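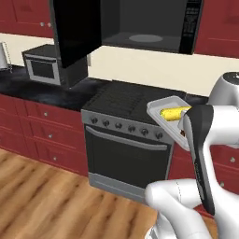
Open Day Walkthrough Checklist — Kitchen Demo, Simulator Station
Site: Pluvitz, Hall 11
Date: 11/22/23
Status key: OK / FIX / WATCH

1. Simulator loads to the kitchen. OK
Took two tries. The first gave us a very nice gray void, which I'm told is not the demo.

2. Arm holds tray level during the corn carry. WATCH
Tray tilts up a little in front of the stove. The corn was still on it when I looked. Visitors will ask if it's supposed to do that, so agree on one answer before doors open.

3. Microwave door clear of arm path. WATCH
Door stands open over the counter. Rerneo says the planner knows about it. Please have Rerneo say so in writing.

4. Reset button returns scene to start. FIX
Works from the operator's seat. From the visitor panel it opens the settings menu, where a curious nine-year-old could do real damage.

5. Visitor screen readable from the back row. OK
Captions still say "Triruvlow spring build." It's the fall build. Change if anyone has a minute.

6. Floor cables taped. FIX
Taped, yes — to each other. Need to be taped to the floor.

7. Extinguisher in reach, tag current. OK
Tag 587. Last checked in March.

8. Group size limit posted. OK
Sign says 20. Door staff had been told 762, which is the hall's number. Corrected.

9. Handout stack at Oyelaran table. FIX
Handouts are for the welding cell. Correct box is still in the van.

Recheck 4, 6 and 9 before the first group goes in.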